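Course home | Syllabus | Unit 3 | Unit 4 | Readings | Contact

Unit 4. Shared Laundry: Loading, Door Seals, and Sundries Storage

Instructor: Ingvild Björklund. Lab sessions: Eluned Voyle.

4.1 Loading

A front loader cleans by lifting the load and dropping it. An overfilled drum reduces the drop height; a single heavy item tends to collect on one side and trigger rebalancing before the spin. Spin speed for the exercises is set at 1,000 rpm. Sort by color and fabric weight, and check the drum for small items before adding a load.

4.2 Door and seal

Wipe the seal after the last cycle of the day and leave the door open for around 20 minutes. Where machines stand side by side, allow for the door swing – an open door can block access to the next machine. Record the unit number from the front label, as two machines may carry the same one.

4.3 Shelving

Wire shelves let air circulate and show leaks early. Group bottles by type, one type to a row where stock permits. Drinks and detergents go on separate units. The Pasivholm worksheet uses a shelf pitch that suits tall bottles but wastes height on jars.
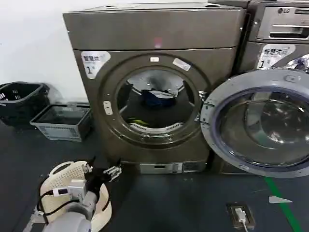 Open front loader; stocked wire shelving.
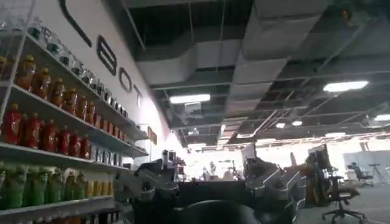 Should the door be closed between loads?

Only if the next load follows directly. Otherwise leave it open so that moisture can escape from the drum and seal.

Related items
Unit 3: Water Hardness and Dosing
Unit 5: Drying Times, the Zarnell Tables
Worksheet 4: Pasivholm Floor Plan
Powell: Notes on Spin Balance
Draletti: Shelf Loads in Small Stores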